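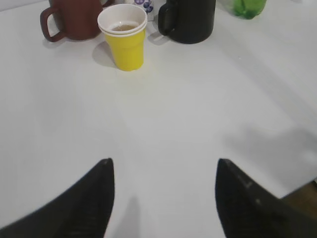

*Cups and mugs on a white table. The yellow cup has a white one sitting inside it.*

# Why Cups Are Made the Way They Are

Almost every home has a shelf of cups, and hardly any two shelves are the same. Some cups came in a set. Some were gifts. Some have been there so long that the family has forgotten where they came from.

A cup has one main job, which is to hold a drink until you want it. People have found many ways to make one. This page looks at what cups are made of, why they have the shapes they do, and what happens to the drink inside.

## Clay cups

Clay is a kind of soft, sticky earth. When it is wet you can squeeze it, roll it, and press it into shape. When it dries it gets stiff, but it will still fall apart in water. To make it last, a potter bakes it in a very hot oven called a kiln. After that it is hard for good, and it can't be turned back into soft clay. Anything made this way is called ceramic.

Many clays turn reddish brown when they are fired. The color comes from iron in the clay, the same metal that makes rust red. The brown mug in the picture is about that color.

Harish Tripathi makes mugs at the Gondesgate pottery. He fires 48 mugs at a time, and then he has to wait for the kiln to cool before he opens it. If he opens it too soon, the cold air can crack the mugs.

Plain baked clay has tiny holes in it, and water can slowly soak in. Potters fix this with glaze. Glaze is a thin coat of powdered minerals mixed with water. In the kiln it melts and turns into a layer of glass. Glaze can be shiny like a wet stone or dull like an eggshell. Some mugs are glazed all over except for the bottom. Turn one over when it is empty and feel the ring it stands on. It is often rougher than the rest.

## Porcelain

Porcelain is a ceramic too. It is made from a very fine, pale clay and baked even hotter. It can be made thin and still be strong. A thin porcelain cup may let a little light through if you hold it up to a window.

Blue patterns on white porcelain have been popular for hundreds of years. The blue often comes from a metal called cobalt. Most colors fade or burn away in a very hot kiln, but cobalt blue stays bright. Potters in China became famous for their blue and white pots, and people in many other countries copied the style.

## Plastic cups

Plastic cups are made in a factory. Small beads of plastic are heated until they melt, and the melted plastic is pushed into a mold. It cools quickly and comes out as a cup. The color is mixed in before the cup is made, so it goes all the way through and won't peel off.

A plastic cup is light and doesn't break easily if you drop it. It does scratch, though, and some kinds go soft or bend out of shape if they get too hot. Look for a note on the bottom that says whether the cup can go in the dishwasher or the microwave. If there is no note, ask an adult.

## Why some cups stack

Look at the yellow cup again. It is narrower at the bottom than at the top. We say that it *tapers*. When two cups taper in the same way, one can slide down inside the other, and the two take up only a little more room than one.

A mug with straight sides can't do this. The bottom of one mug is as wide as the top of the next, so it has nowhere to go. You can stand one on top of the other, but the pile may tip over.

The taper also helps in the factory. A cup with sloping sides slips out of its mold more easily.

## Why mugs have handles

Heat moves from hot things to cooler things. When you pour hot tea into a mug, the heat travels from the tea into the wall of the mug, and then into your fingers if you are holding it there. The handle touches the mug in only one or two places and has air on all sides, so it stays cooler.

Cups for cold drinks usually have no handle. They don't need one.

## Try it: which cup keeps water warm?

Ask an adult to help with this one. You will need:

- a ceramic mug
- a plastic cup of close to the same size
- warm water from the tap (not boiling)
- a kitchen thermometer
- paper and a pencil

1. Put the same amount of warm water in each cup.
2. Measure the temperature of each one and write it down.
3. Wait ten minutes and measure again.
4. Do it two more times.

Brijesh Mishra's class at Wullow School did this in November. They didn't all get the same answer. One group had a thick, heavy mug that had been standing in a cold cupboard, and it took a lot of heat out of the water right at the start. Another group rinsed their mug with warm water first, and their water stayed warm longer.

You can try it both ways. Then try it once more with a saucer on top of each cup.

## Words to know

**Ceramic:** made of clay that has been baked hard.

**Glaze:** a glassy coat on a pot or mug.

**Kiln:** a very hot oven for baking clay.

**Mold:** a hollow shape that melted plastic is pushed into.

**Taper:** to get narrower toward one end.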